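The day the gripper wouldn't let go

October 21, 2025

So I promised a few of you I'd write up what happened with the flower arranging job, and I keep putting it off because it makes me look a little silly. Oh well!

Quick catch-up if you're new. Since September I've been spending my evenings at Wanitz, the shared workshop over in Skokdale, teaching a robot to sort and arrange artificial flowers. We call the setup Doro (Tala Shboul named it, and she won't tell me why). The job is simple on paper: pick a stem, turn it, put it down in the right place. I wanted 50 clean picks in a row before I'd let myself try anything fancier.

I got to 20. Then the gripper closed on something, the motor current went way up, and it just stayed there. I sent the open command and got nothing. Sent it again. Still nothing, and now there was a faint buzzing that I really did not like.
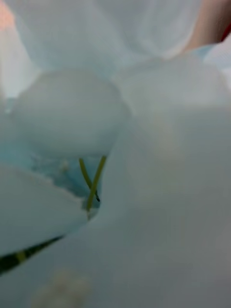
My first thought was that the force limit had kicked in, which would've been fine. That's its job! But the log said the limit was set to 100 percent. I'd been bumping it up the night before while testing a heavier stem, and I never put it back. Normally I run it at 80, and even that is more than a fake flower needs.

Here's the part I'm embarrassed about. I reached in. I had my hand out over the table, ready to wiggle the jaw loose, with the power still on and a command still sitting in the queue. Karim Rizk was on the other side of the room and he yelled "Stop!" loud enough that I jumped. He hit the stop button, walked over, and asked me what I thought was going to happen when that jaw came free. I didn't have a good answer.

With the power off we eased it open by hand, which took a while. The finger had a burr on its inside edge, tiny but sharp, and the linkage behind it was sitting crooked. So every hard squeeze was wedging it a bit tighter. I filed the burr down, reseated the linkage, and put a new pin in (Cloutier, the little parts place by the bridge, had one in a drawer - I love that store).

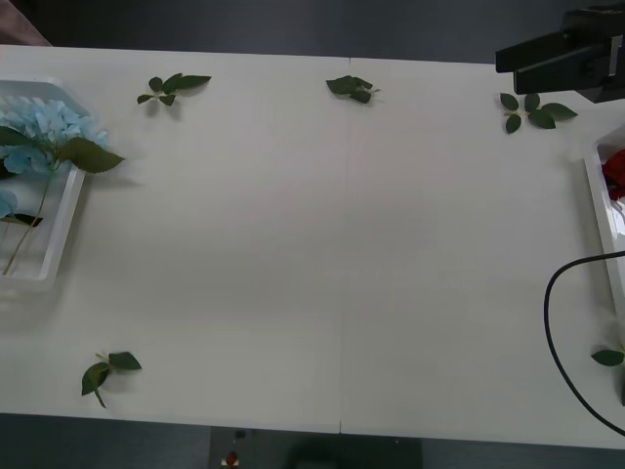
Picking leaves was my test for the repair, by the way. They're thin and slippery, and if the jaw is even slightly off they slide right out. I also changed a few things in the software. The force limit now goes back to normal every time I restart, and if an open command fails once, the arm stops and clears the queue before it does anything else. Tala wants a loud beep too. I'm holding out on the beep.

And there's a strip of tape on the floor now. If I'm past the tape, the power is off. Karim put it down himself and I've already been told off for stepping over it with a cup of coffee.

I still haven't made it to 50, so that's next. If anybody has a favorite way to get a burr off a small part without rounding the whole edge, please leave me a comment, because my filing is pretty ugly.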